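Kitchen gallery – the Flistbridge flat, before the big sort

Quick page, more to follow when the upload stops timing out. I've been putting off the kitchen for months and April seemed as good a time as any. Captions are short. Sorry, in a rush. Anyone who followed the Leblanc hallway pages will know the drill – room as it stands first, then the notes, then shelves, then whatever went wrong.

Some basics. Rented place, top of the building, 34 steps and no elevator, so everything that leaves goes down by hand. Budget for the whole thing was 40 dollars and most of it went on hooks and jars. The cabinets stay, the oven stays, the counter stays. Not allowed to paint. Fine with that, white is easy to live with and it wipes clean.

Moved in with eleven boxes marked KITCHEN and used maybe half of what was in them. Two garlic presses. A waffle iron that smells of burning. Enough takeout soy sauce packets to fill a shoebox, which is what they were in.
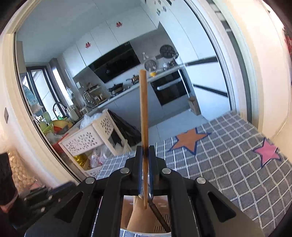
Storage first, becuase that's where it all goes wrong. Not enough drawers in this place, so things creep outward and onto whatever is flat. The white plastic shelf with the flower cutouts is the worst of it, clear plastic bags on there plus a gold foil package, and a black bag next to it. Plan is to give bags one tier and nothing else. Cookware does better: the round pan lid and the multi-cup baking pan hang on the backsplash and I'm leaving them right there. Spice rack stays by the stovetop too. The red double-happiness papers on the cabinet doors are staying up, don't ask me to take those down.

Sink corner – goal is a clear ledge by bedtime. Dish rack emptied every morning, no exceptions, basin turned over once it's rinsed. Tried it for a week so far. Missed two mornings.

Upper cabinets – plates low, platters high, mugs nearest the kettle. Glasses were behind the flour for a year. Why.

Jars – bought a set from Madodero, the square kind. They stack. Lids are stiff but they seal and the rice looks happier. Labels in pencil on masking tape, cheap and easy to redo.

Oven – cleaned with baking soda paste, left overnight, scrubbed at 2315 when I should have been asleep. Racks soaked in the tub. Would do again, not soon.

Chopsticks – a whole handful of odd ones, wood mostly. Matched up what I could, rest go to the garden for the seedlings. Good plant stakes, the thin ones.

Giveaway pile – waffle iron (with a warning note), one garlic press, three vases, a fondue set still taped shut. The Kurnura swap shelf opens at 915 and it usually clears out fast so get there early.

Next up – under the sink. Havent looked in there properly since the move. Gloves bought.

More pictures when the shelf is finished.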